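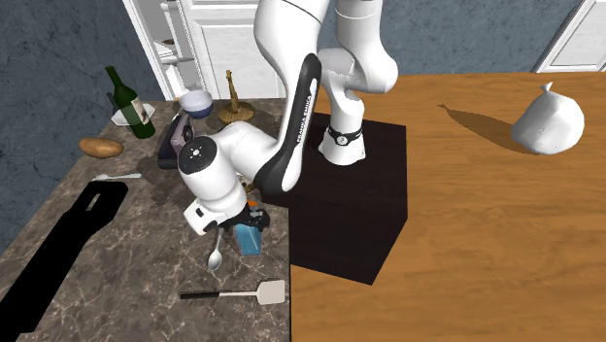

Shared Kitchen Walk-Through, Trorkberg Building, Second Floor
Done Thursday before opening. Items are marked OK, FIX or WATCH. Comments follow each item.

Exits and floor

Hall door opens fully: OK
Closer is slow but it latches.

Back stair door clear: FIX
Flattened boxes from the Usex delivery were leaning on the push bar. Moved them to the recycling room. Suppliers need to be told again to leave cardboard downstairs.

Floor dry, no loose mats: WATCH
The mat by the dishwasher is starting to curl at one corner. Replace it if it gets worse.

Electrical

Outlets near sink trip and reset: OK
Tested both. The one on the left takes a firm push to reset.

Cords in good shape: FIX
The kettle cord has a nick near the plug. Kettle tagged and taken out of use. Do not tape it and put it back.

No extension cords in permanent use: FIX
One is still running behind the microwave. Same comment as last time. Fourie quoted for a new outlet in June and the quote has not been signed.

Fire

Extinguisher gauge in the green: OK
Pin and seal in place. Initialed the tag.

Fire blanket on hook: OK

Range hood filter: WATCH
Greasy on the underside. It can go through the dishwasher on its own, no dishes in the same load.

Smoke alarm: OK
Pressed the test button. Heard it in the hall with the door closed.

Food storage

Refrigerator at 40 F or below: OK
Read 3 degrees under the limit on the shelf thermometer. The door display reads lower than that, so go by the shelf one.

Open food labeled: FIX
Threw out 8 containers with no label. Two more had a label nobody could read.

Dry goods off the floor: OK

Cleaning supplies

Kept apart from food: OK
All under the sink. The Lasotix degreaser had its cap off. Replaced the cap.

Child latch on cabinet: FIX
Broken. The part is cheap and any hardware store has it.

Hot water

Tap not scalding: WATCH
Kitchen tap took a long time to warm up, then ran very hot. Ask building services to check the mixing valve.

First aid

Kit stocked: FIX
Burn gel is missing and the small bandages are down to 2. Eye wash is sealed and in date.

Next check is due in 3 weeks. Anything marked FIX should be closed out before then. Put the completed sheet in binder 79 in the front office.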